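Ferkemov hand and Jiredix gripper, side by side
Reviewed by Hauwa Fashola, July 11, 2026

We have had the Ferkemov multi-finger hands since February and the Jiredix two-piece gripper kit for 3 weeks. Both went through the same jobs: large molded parts out of a tray, then reaching in under a chair.

The Ferkemov is the one to get for big, awkward shapes. The fingers curl around an edge and you don't have to be exact about where they land. Ebuka Jibrin set the grip force at 5 on the controller scale and we left it there. Smooth black plastic slid a little at lower settings.

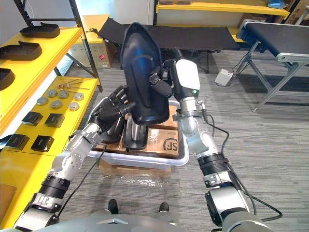

Two-handed hold on a curved black part, over the white tray.

Cable routing is the weak spot. The cables hang in loops off the arms, and I would like clips in the box for what these cost. The manual covers mounting in one page and calibration in nearly 20, most of it repeated.

Tight spaces are another matter. Between a seat and its post there isn't much room for a full hand, so we did that work with a slimmer gripper and a wrist camera. The camera is good enough to line up on small tabs. Up close it goes soft, and black parts against other black parts are hard to tell apart. Ibrahim Okafor added a lamp, which helped some.

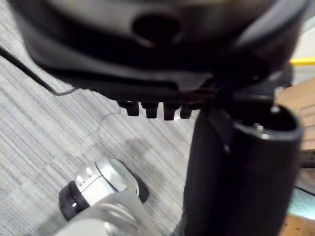 Wrist camera view under the seat, gripper at lower left.

Ferkemov for handling, four stars. Jiredix for reaching in, three and a half – more if they fix the close focus.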